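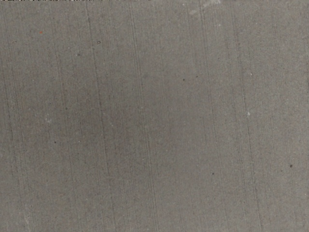
The fault that stopped the Garnon cell at Erkwood did not trip a single alarm. The arm ran its pick routine, closed on nothing, travelled to the drop position, opened, and returned for the next part. It did this for 17 cycles before an operator on the adjacent line noticed that the outfeed had stopped moving.

Cengiz Coşkun was the controls engineer assigned to the investigation. He works for Gökçe, the integrator that commissioned the cell, and he has since rewritten most of the pick logic. We spoke at the company's workshop in Pleltalance, where a copy of the cell exists both in simulation and as a partial test rig.

"The first report said gripper failure," Coşkun said. "It was a reasonable guess from the floor. The gripper was opening and closing on command, the air pressure was normal and the fingers were undamaged. I ruled it out in the first hour."

The cell picks small machined housings from a fixed surface using a camera mounted at the wrist. The camera takes one image at a standoff height, the vision software returns a position and a confidence score, and the arm descends. In the original program there was a second check, a jaw position reading after closing, which would have shown that the fingers had met with nothing between them. That check had been disabled during commissioning and never re-enabled.

"It was commented out with a note," he said. "The note said to restore it after tuning. The tuning was finished and the note stayed where it was. I have found the same kind of note in other people's code and I have left them in my own. It is still a defect, and it is ours."

With the jaw check gone, the cell relied entirely on the vision result. The question was why the software had reported a part on a bare surface.

Coşkun's answer involves the reference image. The detection method compared each new picture with a stored picture of the empty surface and treated any sufficiently large difference as a candidate part. The stored picture had been taken when the cell was new. By August the surface had picked up wear marks and staining, and a lamp had been replaced with one of a different colour temperature.

"Each of those changes was small," he said. "Added together they pushed one region over the threshold. The software drew a blob, fitted a centre to it and sent the arm there. It was very consistent about it. The position repeated closely every time, which is a clue in itself. Real parts never land in the same spot."

The confidence score should have been a safeguard. It was set to accept anything above a fixed value, and that value had been lowered twice at the customer's request to reduce false rejects. Neither change was entered in the log. Coşkun recovered the dates from backup files on the controller.

He reproduced the fault in simulation before touching the real cell. The simulated work surface is modelled as grey concrete-like material with fine grain, faint scratches and scattered specks, all of which can be varied. His predecessor on the project had used a plain uniform colour.

"A uniform surface tells you nothing about this problem," Coşkun said. "You subtract flat grey from flat grey and you get zero, and the detector looks perfect. Put in some grain, put in a few lines, change the light a little, and then subtract. That is when it starts finding parts."

He rendered 600 empty-surface views with different combinations of marks and lighting and ran the production detector against them without modification. It should have returned no detections. He declined to give the full results, which are in a report to the customer, but said the false picks clustered where a scratch and a change in shading coincided.

"Specks alone were harmless. The area filter removes them. Long thin marks were mostly harmless as well. A thin mark inside a slightly darker zone was the bad case, when the threshold joined the two together and gave you something the size of a housing."

I asked whether anyone had been at risk. Coşkun was careful in his reply. The cell is fenced and interlocked, and the interlocks worked. His concern was with what followed the fault. The operator who noticed the stopped outfeed opened the gate correctly, which halted the arm, and leaned in to look for a jammed part. There was none. The operator closed the gate and pressed reset, and the program resumed from the middle of a cycle.

"It resumed at full speed towards the drop position," he said. "The gate was closed, so in terms of the standard it was protected. But the restart should have gone to home at reduced speed and waited for a second acknowledgement. If someone had been inside, with the gate pulled shut behind them, the machine had no way of knowing. I treat that as the more serious finding. The empty picks only cost money."

The site wrote it up as a near miss after some discussion. Coşkun supported the classification.

The changes were released on January 10, 2025. The jaw check is active and can no longer be bypassed from the operator level. After 4 consecutive empty closes the cell stops and displays a specific message. The reference image is retaken at the start of each shift with the surface confirmed clear by the operator, and the software compares it with the original and raises a maintenance flag if the drift is too great. Threshold changes require a password and a written reason. Restart after a gate opening goes through home at 10 per cent speed, with a reset button that cannot be reached from inside the fence.

There was some resistance to the last item. The button had to be relocated and the cabling rerun, and production lost a shift.

"They asked if it could be done in software," Coşkun said. "I said no. They asked again by email and I said no by email."

He is less settled about the detection method itself. Background subtraction was chosen because it was fast and the parts were simple, and the replacement under evaluation, which matches the outline of the housing directly, is slower and has difficulty when two parts touch. It is running in parallel on the Erkwood cell with its output recorded and ignored. Coşkun reviews the disagreements between the two methods himself, and has asked for the recording to continue until the next lamp change.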